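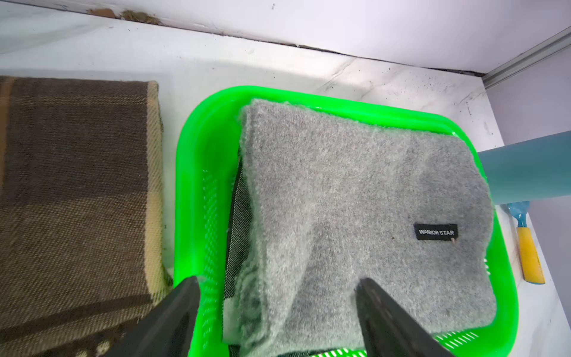
**Home › Laundry & Utility › Baskets and Tubs**

# Lencho Utility Basket, Neon Green

We've sold the Lencho for a good while now, and it's still the basket I find myself recommending when somebody comes in wanting "just something to put the woollies in". It's a plain plastic basket with a rounded rectangular rim and perforated sides, in a green so bright you'll never again lose it under a pile of washing. If you like your utility room in soft greys and creams it may come as a bit of a shock, but most people grow rather fond of it (and there's a quieter one further down, if you don't).

The little diamond-shaped holes are the part I like best. They let the air through to scarves and jumpers that are waiting their turn, and they make the basket lighter to carry than a solid tub. A chunky scarf like the grey fuzzy one, folded over on itself, sits in nicely on top of something darker and thinner, and you can let the end hang over the rim without it catching.

## What people use it for

Scarves and hats by the front door, mostly. After that it's hand-washing, mending, and the odds and ends that live beside the sink. It'll sit happily on a worktop while you sort through things, with your plaids and anything fringed or frayed folded to one side so they don't tangle with the fluffy knits. I'd do the same at home — loose fibres get everywhere, and they show up dreadfully on black.

Please do take off any swing tags and tag pins before washing knitwear, and have a look at sewn-on labels while you're there, as the stitching can pull on a soft knit.

## Details

- Material: plastic
- Weight: 400 g
- Depth: 19 cm
- Sides: perforated
- Sold singly, or as a set of two
- Scarves and fabrics not included

## Looking after it

Warm water and washing-up liquid will do it. Fluff does gather in the holes after a few months, and a small brush with a bit of a handle gets it out far quicker than a cloth. Keep the basket away from radiators and the tops of tumble dryers, and don't leave it out on a sunny step all summer, or the green will fade.

## Others in the range

The **Olberg** is the same shape in stone, for those who'd prefer not to be dazzled. The **Kurnari** is deeper and has handles, so it's the better choice for towels. If you'd like a lid, the **Pristell** has one that clips on, though it won't fit the Lencho, and I'm sorry to say we do get asked that every January when everyone is putting things away.

Orders for the green are sent out within two working days. For larger quantities, ask for Kedir Araya at the shop and he'll work out a price for you.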